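From: Pushpa Yadav
To: Saltutance list
Date: Wednesday, August 5, 2026
Subject: Re: [Saltutance] Is anyone else keeping up with the Filham Gazette humor page?

> I have been reading the back page of the Gazette since I moved here and I
> swear it has changed. It used to be puns about the weather and that one
> recurring goose. Now there is a column written as if by the husband of
> a mystery novelist, and I can't tell if he is real. My sister thinks the
> novelist writes it herself. Does anybody on here know? Also, is it worth
> going back to the old ones? The library has a stack of them and I have a
> long train ride coming up.
>
> Dell

Dell, yes! YES. I have been waiting for somebody to bring up the husband column. I have opinions and a folder.

First, your question. I don't know for certain who writes it, but I lean the same way as your sister. My evidence is the commas. If you've read any of the Majumder mysteries (I've read them all, the early two twice), you know she does this thing where a sentence is going along nicely and then she drops in a little aside between commas, usually about food, and then picks up the sentence as if she'd never left it. The husband does it too. He does it in the column about the dishwasher, he does it in the one about the neighbor's trampoline, and he does it four times in the one about being mistaken for a caterer at her book launch. Married people do start to talk alike, so I'm not swearing to anything, but my own husband and I have been together a long while and he still can't write a grocery list that sounds like me.

The other piece of evidence is the apology column from last winter. If you missed it, this is the one where he says sorry to his wife for telling the whole town she talks to her characters in the car. It's supposed to be him groveling, and every single paragraph makes her look better and him look worse. By the end she has been right about the car, the map, the dog and his mother. I laughed so hard I had to put my tea down. No husband wrote that! Or if one did, I'd like to shake his hand.

Now, going back to the old ones. Do it, but don't start at the beginning. The first several are finding their feet and there's a stretch where he is doing a sort of cranky-old-man act that doesn't suit him – lots of stuff about phones. The good run starts with "A Short History of My Wife's Desk." That one is 600 words long and I would put it up against anything in the big magazines. From there just go straight through. My favorites, in no order:

"She Has Killed a Dentist." He goes in for a cleaning the same week her new book comes out and the victim is a dentist, and the hygienist has read it.

"Notes for the Man Who Plays Me in the Movie." There is no movie. He knows there's no movie. He has very firm ideas about the coat.

"Correction." This is the one set up as a newspaper correction to an earlier column, and then it gets a correction of its own, and so on down the page. I think it's the cleverest thing they've run. Some people wrote in to say they didn't get it, and the letters were almost as good as the column.

"Thirteen Dinners" is the one everyone seems to bring up first, and I'm a little cooler on it. There are 13 dinners, and by dinner nine I was ready for dessert. But the one where the book club comes over and nobody will eat the mushrooms is perfect.

Since you asked about the tone changing, I think what happened is that Jornar took over the weekend pages. You can see the little name at the bottom of the page starting around then. Before that the back page was filled by whoever had a spare half hour, which is how we got the goose. (I liked the goose. I know I'm in the minority. I have the one where he runs for mayor taped inside a cupboard.) After Jornar came in, they started giving one writer the whole space, and it makes such a difference! You can hear a voice settle in. A joke can wait three weeks for its second half. There's a bit about a missing umbrella that comes back so late I had forgotten it completely, and I yelped.

I do want to stick up for this kind of writing in general, because I know a couple of people on the list are sniffy about it. Last month somebody said that spouse humor was all the same joke. A lot of it is. I've read plenty where the wife is a saint and the husband can't find the butter. But when it's good it's very hard to do, because you have to be fond of the person and merciless about them in the same breath, and the reader has to believe both. I tried it myself once, for the family newsletter. I wrote a piece about my husband and the tent, got it up to 74 lines, and read it aloud to him at the kitchen table feeling very pleased. He listened all the way through and then said, "I thought you liked that trip." I did like that trip! I had left that part out. So I have a lot of respect now for anyone who gets it in.

A couple of practical things for your train ride. The library stack has gaps. They're missing most of one spring, including "Correction," so don't go looking for it there. I have clippings of all the ones they lack and you're welcome to borrow the folder, as long as you keep them in the sleeves. The paper is already going yellow. The Gazette's own site has the more recent ones but the search box is hopeless. Type "husband" and you get wedding notices. Try searching on the title with the quotation marks left off.

There's also the collection. It's coming out in September, a small paperback, and they're only printing 2000, so if you want one I'd put your name down at the bookstore soon. I asked if it would have an author photo and the woman at the counter gave me a look and said she'd been asked that a lot. So we may be kept guessing! I'm told there will be five new pieces and an introduction by the novelist herself, and you can bet I'll be going over those commas with a pencil. 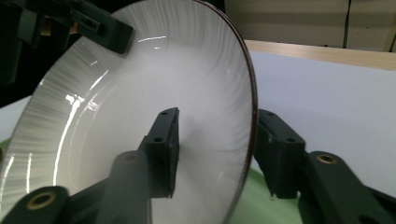

The big white bowl with the dark brown rim

One more thing on the real-or-not question, and then I'll let someone else talk. I went back and forth on whether I even want to know. There was a reading in Filham two summers ago where somebody stood up and asked the novelist point-blank if her husband wrote the column. She said he was at home with a cold and she would pass along the question. The very next week the column was about having a cold and being asked questions through a closed door. I've decided that's as good an answer as we're going to get, and I'd be a bit sad if somebody came along with a better one.

But I'd love to hear what the rest of you think. Does anyone have the very first column, the one before the desk? I've only seen it quoted. And would people be up for doing the collection as our fall read? I know we said something serious next, and I voted for serious too – but it's short, and we could do both.

Dell, tell me when your train is and I'll get the folder to you before then. Start with the dentist if you're sitting alone. If you're next to a stranger, maybe save that one for the ride back.

Pushpa

P.S. To whoever asked me off list, the goose lost the election. It was close.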